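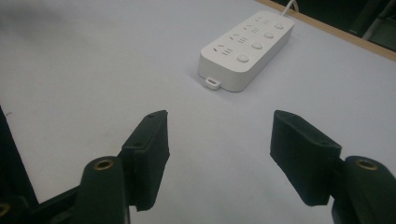

1/ Short thread on Navska, our button-press policy. We train on handheld gripper demos only, no teleop. Low contrast is the hard part – a white strip on a pale table leaves the four round buttons as little more than faint gray rings.

2/ Training set: 2,492 demos. Haiyan Lu relabeled 430 where the contact timestamp lagged.

3/ Over 200 trials, most misses landed on the far button. Adding depth barely moved that. Cropping the input near the fingertips did.

4/ Ablations go up in October. Code after that.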